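Teaching by Hand, One Desktop at a Time: A Visit to Trokesetti

By Mieke Koster
December
6 minute read

I had been promised robots that "learn like an apprentice." I have heard that line at three fairs and from one man on a train, so I went to the Trokesetti open day in a bad mood and with a sandwich.

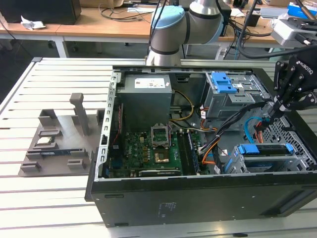 The building is on the Kirnness estate, past the tile warehouse, and the sign for it faces the wrong way if you come from the station. Doors opened at ten on Thursday. By a quarter past there was a line for name tags, and by eleven they had run out of the ones with clips and were handing out stickers.

Trokesetti takes apart old office computers. That's the business. The machines come in on pallets from Verschueren, a leasing company, and what can be sold again gets pulled, tested and sold. The rest goes by weight. They handle 400 towers a week, all of it still done by people with screwdrivers, and the open day was meant to show us how the robots are going to help. Are going to. I wrote that down twice.

The demonstration cell has a collaborative arm behind a slotted aluminum table, with a desktop tower laid on its side and the panel off. The gripper goes down into the case and takes hold of the power cables near the drive bay. If you have ever had your own hand in there you know why they chose this. Cables are the bad part. A memory module is always in the same place for a given model. A bunch of yellow, orange, red and black wires is wherever the last technician shoved it.

There are two ways to show the arm what to do, and we got both. In the first, an operator takes hold of the arm itself and pushes it through the motion while the controller records. It looks easy. Then they let visitors try, and it was less easy. I steered the gripper toward the case like someone parking a borrowed van. The arm doesn't weigh much in your hands, but it resists at odd moments, and you end up standing where your own elbow blocks your view of the work.

The second way is remote control. The operator sits at a station two steps back with a handheld controller and a screen, and the arm copies. The young woman doing this was very good. She had been at it since spring, she told me, and her wrists were fine but her eyes got tired by three. I asked how long the same cable job took her with her bare hands. She laughed and looked over at her manager, so I asked him instead. He said speed was "not the metric at this stage." I asked what the metric was. Number of demonstrations, he said. They have recorded 433 of them for the cable step.

So I asked the thing I had come to ask, which was what the arm could do with nobody holding it or steering it. We were given one run. It went down to the cables, closed, lifted, and brought nothing up with it. It tried again and got them. People clapped. I'm told the second try is a good sign, since older programmed robots would have carried on with an empty hand, and I can accept that. I would still have liked to see ten runs in a row, with a different brand of tower each time, and somebody writing the results on a board where we could all read them. When I suggested this I was offered coffee.

The fixture next to the case interested me more than the arm did. It's a gray 3D-printed plate with holders and slots for the parts to sit in. One of the mechanics designed it and has redone it more times than he cared to say. He talked for a quarter of an hour about the depth of a slot and it was the best quarter of an hour of the day. His view was that half of what gets called learning is somebody putting things in a place where the robot can't get them wrong. He didn't say this in front of the manager.

After lunch (soup, fine, no more spoons by one) there was a talk from Utumside, who sell the recording software. A lot of slides. They claim a new task can be taught with 200 demonstrations. I put up my hand and pointed out that the cell next door had used more than twice that for one step and had just missed a grab in front of us. The answer was that cables are "a long-tail problem." Maybe so. Most of what's inside a discarded computer strikes me as a long-tail problem. There are stripped screws, and stickers over screws, and clips that need a thumb.

I also asked who owns the recordings. The operators are paid by the hour, and what they know about easing a connector loose goes into a file that Utumside can use for other customers. The speaker said it was covered in the contract. I asked the woman with the controller whether she'd read it. She had not seen one.

I don't want to be unfair. The arm is quiet, the staff were open with their time, and I watched a visitor who had never touched a robot guide it to a cable bundle in a few minutes. Ten years ago that would have taken a programmer and a week. But an apprentice who has been shown something 433 times and still comes up empty would be having a talk with somebody.

They plan another open day in the summer. I've asked for the ten runs in writing. If you go, take the side entrance, and park at the tile warehouse, where they don't check.

Contact the author: use the form on the contact page
© Mieke Koster. All rights reserved.
Back to top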